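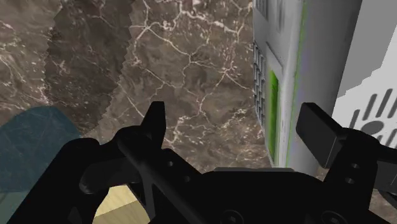 Schwarzer Greifer über braunem Marmor, Rendering

Januar 2025

Seit August haben wir ein neues Sofa gesucht, jetzt steht es im Wohnzimmer. Weil ich vorher selbst wenig Brauchbares über die Möbelläden in der Gegend gefunden habe, schreibe ich auf, wo wir waren.

Angefangen haben wir in Staltham, im großen Möbelhaus am Ring. Die Auswahl ist riesig, vor allem bei Ecksofas. Wir wollten aber einen normalen Dreisitzer, und davon standen nur wenige in der Ausstellung. Probesitzen ging, beim Bezugsstoff musste man sich auf kleine Musterstücke verlassen. Die Lieferzeit sollte bei dem Modell, das uns gefiel, 22 Wochen betragen. Das war uns zu lang.

Danach Bistton. Dort gibt es ein Lager mit Ausstellungsstücken und Retouren, geöffnet nur freitags und samstags. Die Preise sind gut, man muss allerdings genau hinsehen. Bei einem grauen Sofa war die Naht an der Rückseite offen, bei einem anderen fehlte ein Fuß. Umtausch ist ausgeschlossen. Wer einen Transporter hat und am selben Tag mitnehmen kann, sollte trotzdem vorbeifahren. Einen Beistelltisch haben wir dort auch gekauft, der wackelt ein bisschen.

In Prekstead waren wir zweimal. Der Laden an der Kirche führt hauptsächlich skandinavische Sachen, fast alles über 2000 Euro. Schön gemacht, aber die Sitzflächen waren mir zu tief. Mit meinen Beinen sitze ich da entweder ganz vorne oder halb im Liegen. Beim zweiten Besuch habe ich es noch einmal mit Kissen im Rücken versucht, es blieb dabei.

Gekauft haben wir am Ende bei Ahmadpour. Das ist eine Polsterei mit kleinem Verkaufsraum, die neben Reparaturen auch eigene Sofas anbietet. Zur Auswahl stehen nur drei Gestelle, dafür kann man Sitzhöhe und Füllung bestimmen. Die Wartezeit betrug 8 Wochen und wurde eingehalten. Wir haben einen dunkelgrünen Wollstoff genommen und eine festere Polsterung. Für den Stoff kamen 322 Euro Aufpreis dazu, die Lieferung bis in den zweiten Stock war im Preis enthalten.

Messt vor dem Kauf das Treppenhaus aus, auch die Kurve am Absatz. Bei uns musste das Sofa hochkant gestellt werden, und an der Wand ist jetzt ein Streifen. Die Füße lassen sich zum Glück abschrauben.

Das alte Sofa hat der Sperrmüll mitgenommen, den Termin dafür muss man hier rechtzeitig beantragen. Als Nächstes bräuchten wir eine Leselampe für die linke Seite. Wenn jemand einen Laden kennt, der Lampen auch eingeschaltet zeigt, bitte in die Kommentare.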